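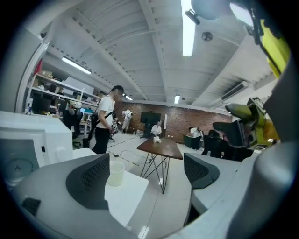
Mireille Tessier asked whether a class can retell the story of Arachne without reading all of Ovid first. It can, and the steps set out in this guide require one short passage only.

How to Prepare a Retelling of the Arachne Myth

Step 1. Read the weaving contest in Book 6 of the Metamorphoses. Any complete modern translation is suitable. Participants should read it twice, the second time aloud.

Step 2. List the events in order: the boast, the visit of Minerva disguised as an old woman, the contest, the torn cloth, the change into a spider. Keep each entry under 10 words.

Step 3. Select a narrator. Retellings submitted to the Plolbridge reading program may use Arachne, Minerva or an onlooker. Only one narrator is permitted.

Step 4. Choose either the Greek or the Roman names of the gods and use them throughout. Athena and Minerva should not appear in the same retelling.

Step 5. Write the draft. Nearly 73 lines is a suitable length for reading aloud. Describe at least one scene from each tapestry.

Step 6. Submit 2 printed copies to Timothée Tanguy by Fri 26 July. Readings are held in August.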